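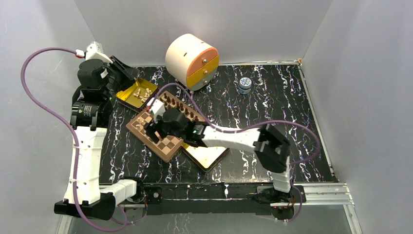
November
Course notes prepared by the tutor, Gullo Evening Program

Games at Home and in the Hall, Session 4: The Board Itself

Last session we dealt with the rules of the common table games and who is supposed to benefit from them. Tonight is about the object. A chessboard is a square of wood with a border and two colours on it, and for something so simple it attracts a remarkable amount of sales talk. Bring your doubts.

1. What a board has to do

It has to lie flat. It has to show 64 squares clearly enough that a tired player can tell one from the next. The squares have to be big enough for the bases of the pieces. After that we are mostly talking about looks, and you should be suspicious of anyone who tells you otherwise.

The usual rule of thumb is that the base of the king should cover somewhere near three quarters of a square. I have no quarrel with it as a starting point. I do have a quarrel with shops that quote it to two decimal places and then sell a board and a set that plainly don't match. Take a king along in your pocket and stand it on a square.

2. Colour and contrast

Wooden boards often pair a tan square with a darker brown one. It's easy on the eye in a long game and it hides small scratches. You'll read that brown and tan is "proven" to improve concentration. Ask proven by whom, and on what group of players. The Harasym catalogue, which we'll pass around, makes this claim on page two and gives no source. It also charges more for the brown.

What you can check for yourself is whether the dark pieces disappear on the dark squares. Some handsome sets fail this badly. Put a black bishop on a dark square, step back to arm's length, and dim the lights a bit. If you have to hunt for it, leave the set in the shop.

3. The surface underneath

Most advice on boards skips the table altogether. A plain tabletop lets the border do its job, and the eye stops at the edge of the wood. A strongly patterned top, such as black with white marble-style veining, is another matter. Some people find the jagged lines distracting for the first few moves and then forget them. Others never settle. I used to tell classes flatly that a patterned table was a mistake, and I've had to soften that. A board with a decent solid border copes far better than a roll-up one with squares running nearly to the edge.

Glare is the more serious trouble. A glossy top under a ceiling light will throw a pale patch somewhere, and it tends to be where you're looking. Move the lamp before you buy a cloth. If you do buy a cloth, felt is fine. The "tournament grade" cloth from Avum was 25 dollars when I last looked and I could not tell it from felt with my eyes closed.

4. Which way round

For a proper game the board sits square to the players, with a light square at each player's right-hand corner. People get this wrong constantly, films included.

Turning the board on the diagonal, so that a corner points at the viewer, is a display habit. It looks good on a sideboard. To play that way is a nuisance, as files and ranks both run off at a slant and beginners lose track of what is a straight line and what is a bishop's line. There's a theory going about that learning on a turned board "trains both sides of the brain". I've seen nothing to support it. Try it in tonight's exercise and form your own view.

5. Looking after wood

Dry cloth for dust. Slightly damp cloth for fingerprints, then dry it straight away. Keep it off the heater and out of the window. Oils and waxes depend on the finish, and if you don't know the finish, don't put anything on it. Zalgate sells a board conditioner with a label that promises to "feed" the timber. Timber that has been cut, glued and sealed isn't hungry.

A slight warp can sometimes be eased by storing the board flat under an even weight. Sometimes it can't. Be wary of any method that guarantees a result.

Exercise (in pairs)

Set up the board square and play ten moves each. Turn it so a corner faces you, and play ten more. Write down every time either of you misreads a line. Swap tables and repeat on the other surface. We'll put the tallies on the whiteboard, and please don't round yours to suit the theory you came in with.

For next time

Find one claim about a board, set or table in a catalogue or on a box. Write 800 words on what would have to be true for the claim to hold, and how you'd test it at home with ordinary things. Going a little over is fine. One student last term handed in 938 and it was the best of the lot, mainly on account of the measurements.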